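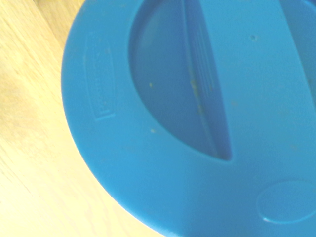
Clakton will stop accepting loose container lids in its curbside recycling on the first Sunday in November, ending a practice that most residents did not know was a practice. The town's sanitation office announced the change in a two-page notice mailed with the water bill, where it shared an envelope with a coupon for gutter cleaning. Under the new rules a lid must be attached to the container it came with, or it goes in the trash. That leaves the matter of lids that have outlived their containers, the bright blue plastic kind with a rounded rim that sits on a wooden surface in a great many Clakton kitchens, waiting for a bowl that cracked during some earlier administration. The notice covers these in one sentence. They are to be considered "unaccompanied" and are no longer the town's concern.

The trouble, according to the sanitation office, is at the sorting plant in Drurnusano, which handles recycling for Clakton and its neighbors. Lids are flat. The plant's equipment sorts by shape before it sorts by anything else, and to the equipment a flat thing is paper. Lids ride along with the newspapers and cereal boxes, get pressed into bales, and are discovered later by the paper mill, which has opinions about them.

In the spring the mill sent back a truckload. The plant kept the bales for inspection and pulled 396 lids out of them, a figure that has since appeared in the notice, on the town website and on a hand-lettered sign at the transfer station. The plant passed the cost of the return trip along to the towns. Clakton's share has not been made public, but it was enough to get the subject onto the town meeting agenda ahead of the bandstand roof, and the bandstand roof has been first on the agenda for years.

The meeting ran past 10 p.m. Most of the comment concerned definitions. One resident asked whether a yogurt lid made of foil was a lid or a wrapper, and was told it was a wrapper. Another asked about coffee cup lids, and was told those had never been allowed, which produced a long silence in the room. A man in the back wanted to know if a lid could be attached to a container it did not originally come with, provided the fit was good. The office said it would look into that.

It has now looked into it. The answer, posted last week, is yes, if the lid "remains in place when the container is turned over." Residents with a drawer full of mismatched pieces may find this standard higher than it sounds. Tape is not allowed. Neither are rubber bands, which were apparently tried by someone during the comment period.

Vilela, the next town over, made the same change two years ago and has been generous with advice. Its public works department reports that the first month was bad, the second month was better, and that after that people mostly quit calling. Vilela also tried a lid amnesty, a single morning when residents could drop off loose lids at the fire station with no questions asked. It filled a dumpster before 9 a.m. and was not repeated. The department describes the turnout as encouraging, and the firehouse is said to describe it otherwise.

Clakton plans no amnesty. It does plan a swap table, to be set up inside the front entrance of the public library, where residents may leave a lid without a container or a container without a lid and take home whatever fits. The library agreed to host it for five weeks. A trial version went up ten days ago and has so far collected a large number of lids and almost no containers. Library staff have asked that people not leave pots.

There is some local business interest. Skuken, the housewares store on Mill Street, has moved its storage containers to the front window and is offering 20 percent off any set to customers who bring in an orphan lid. The store does not want to keep the lids. It would like to look at them and hand them back. Asked what customers are supposed to do with them then, an employee at the register pointed across the street toward the library.

Enforcement will be gentle at first. Through the end of the year crews will leave an orange tag on any bin with loose lids in it and empty the bin anyway. After that they will leave the tag and the bin. The office says it does not intend to fine anyone and has no authority to do so, a point it made more than once at the meeting and which seems to have weakened its position.

Not everyone is persuaded that the lids are to blame. A letter printed in this paper last month argued that the plant should buy equipment able to tell a lid from a newspaper, a distinction the writer said had been mastered by her grandson. The plant has answered that such equipment exists, and that the member towns are welcome to pay for it. The matter is expected to come up again when the contract is renewed, and the towns are expected to say what they said last time.

Others have gone back to basics. The hardware store reports steady sales of labels and permanent markers, and a class at the senior center called "Getting Your Kitchen Back" filled up the day it was listed. A second session has been added. The instructor's method, according to the flyer, is to take out every container and every lid, match what can be matched, and get rid of the rest before lunch. Participants are asked to bring their own and to put their name on them, for reasons anyone who has been to a potluck here will understand.

Potlucks are in fact the one area where the new rule may do some good. The church supper kitchen has a shelf of dishes left behind over many years, a good number of them topless, and it is widely assumed that their lids are in private homes all over town. The supper organizers have put a line in the bulletin inviting people to come by and look. Two dishes have been claimed. One was claimed by two people, and that one is still on the shelf.

A few practical points from the notice, for those who threw it out with the gutter coupon. Screw tops on bottles and jars stay on. Snap-on lids must be snapped on. Containers should be empty and rinsed before being closed, as crews cannot see what is inside and would prefer not to learn. Lids that cannot be attached to anything go in the regular trash, though the office notes that large ones make decent saucers for potted plants. Metal lids from cans are covered by a separate rule, which is under review, and until the review is done residents should go on doing whatever they have been doing.

The sanitation office is taking calls on weekdays until 4 p.m. Callers are asked to read the notice first. The swap table is open during library hours, except on Sunday, when the library is closed and people have been leaving things on the steps.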